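Home | Contents | Chapter 5 | Chapter 6 | Chapter 7 | Index
Print this page | E-mail this page

Chapter 6
Laying Out and Pinning: Trim on Dark Cloth

I learned to sew at my aunt's table in a house where the table was also for eating, ironing and arguing, so I never got into the habit of waiting for a proper workroom. If you've come this far through the book you've cut a straight skirt, a cushion cover and (I hope!) that awful practice collar from Chapter 4, and you have a fair idea of how cloth behaves when you push it about. Now we're going to put something on top of it.

Trim, band, braid, tape, call it what you like. In this chapter I'll say "band" for anything long and narrow that gets laid along a bigger piece and stitched down. We'll do a plain woven tape first, then a braid, then a band that has to go round a curve, and by the end you'll have made the Zelside tunic front, the one so many readers wrote to me about after the first edition. It takes an afternoon if your pins are sharp.

Why dark cloth? Navy shows everything. A pale band on navy will show you every wobble in your line from across the room, and I think you should learn with the lights on, so to speak. Once you can lay a white braid on navy and like the look of it, cream on beige will feel like a holiday.

Before any pins go in, I lay the whole thing out and just look at it for a bit. The big piece goes down first, smoothed from the middle towards the sides with the flat of my hand. Small pieces go off to one side with a gap between, so I don't catch them up with a stray pin and sew them to the front (I have done this more than once, and so did Wycliffe Lukumay, in front of a whole class). Then the band goes on, loosely, top end first, and I let it find its own way down before I start bossing it.

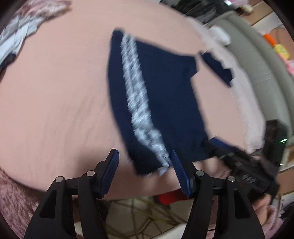

Mwende Athumani read an early draft of this page and wrote back that she never lays a band down loose at all. She pins the top, pins the bottom and eases in whatever is left over between the two, and she reckons mine will always come out longer on one side than the other. We've been having this argument for years! Her way is very good on a straight run. On a bend I still find it gives me a pucker right where the curve is tightest, but do try both on scrap and see which your hands prefer.

Leave a tail. I can't say this often enough. Let the band run on past the bottom hem and don't trim it until the stitching is finished, pressed and looked at again the next morning. Braid shrinks up a little as you sew it, and a tail you don't need can be snipped in a second, whereas a band that stops short means unpicking the lot. The same goes for threads at a cut edge. Leave them alone for now, they'll be turned under.

A word about what you lay out on. Anything broad and padded with a plain fabric cover will do for looking and shifting things about. It grips the cloth a bit, so the pieces stay where you put them. For the pinning itself I move to something hard, otherwise I pin straight through into the padding and have to start again with a lot of muttering.

What you'll need for this chapter:

A front panel cut from the Chapter 5 pattern, in navy or another dark colour
One length of flat tape and one of braid, both longer than the panel
Around 200 fine pins (you'll use far fewer, but they do go missing)
Tailor's chalk, white
Pale thread to match the band, and a contrasting one for tacking

Turn to Exercise 32 when you've got that lot together. We'll begin with the flat tape and a chalk line, and leave the bend for the second half of the chapter.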